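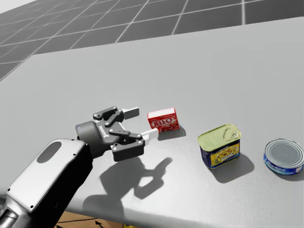 Gripper open beside the gelatin box, tin and tuna can to the right. Simulated view.

Workshop Tips: Planning and Perception for Tabletop Picking
Last updated Dec 19, 2022

These notes cover small-object picking in simulation with two arms on one table. They assume a working planner and a scene file that loads without errors. Command names are the ones used in Zelladico; Sheehan users will find the same settings under Scene and Motion.

Put the pregrasp in the object frame

Store the pregrasp pose relative to the object and let the transform tree work out the rest. Poses saved in the table frame break the first time someone moves a carton. A pregrasp for a small box should leave clearance on both sides of it, with the closing direction square to the two faces you intend to hold. Check the angle before the distance. A gripper that is 9 mm too far back can be corrected on the approach, but one that is twisted will catch a corner and spin the box.

Run the last part of the approach as a straight Cartesian segment at reduced speed. Free-space planners are allowed to curve, and a curved path this close to a light object tends to knock it over.

Keep the collision shapes simple

Use a box for a carton, a cylinder for a can, and a convex hull for anything with rounded corners. Full meshes slow down every collision query and rarely change the result. The linkage on a two-finger gripper is the exception. If it is wrapped in one large hull, the space between the fingers counts as solid and every grasp is rejected. Split it into palm, left finger and right finger at the least.

Pad the arm links, leave the finger pads alone. When the fingers need to touch something, add that pair to the allowed contact list just before the close command and remove it again after release. A list that only ever grows is a common cause of grasps that pass planning and then push through the neighboring item.

Shadows and the segmenter

A strong overhead light puts a hard gripper shadow on a pale table. Color thresholding will often pick it up as a dark object. Three fixes, in the order to try them:

Use depth as the first test and color as the second. A shadow has no height.
Mask out the arm from its joint state before segmenting.
Vary the light direction between resets so the detector does not learn one shadow side.

Metal lids cause the opposite problem. The highlight on a can rim saturates and the detected circle comes out short on that side. Fit the circle to the depth edge instead.

Assigning objects to arms
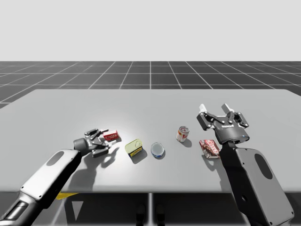 The simplest rule is a vertical dividing plane through the middle of the table: anything left of it goes to the left arm, anything right of it to the right arm. It works until an object sits close to the plane, where a small change in the pose estimate flips the assignment between cycles. Add a band of hysteresis. An object keeps its current arm until its center is well past the line — 58 mm is the value in the Pirkcombe config, and it has held up with cans and small cartons.

Items in the band should be treated as a shared resource. One arm takes the lock, picks, clears the band, and gives the lock back. Tie the release to the measured joint position, never to the end of the commanded trajectory, which can finish early if the controller is lagging.

Park the waiting arm high and toward its own base. A low park pose blocks more of the table than most people expect and forces the other arm into long detours.

Reading the planner log

Set the planning timeout to 10 seconds while debugging and shorten it later. In our October batch of 3,498 simulated picks, over half of the failures were start-state collisions, mostly an arm resting within its own padding. They appear in the log as planning timeouts in older Ukell builds, so check the start state separately before changing planners.

Save the random seed with every failed run. A failure that can't be replayed has to be found again by hand.

Related: Tuning gripper force limits — Naming frames in a shared scene file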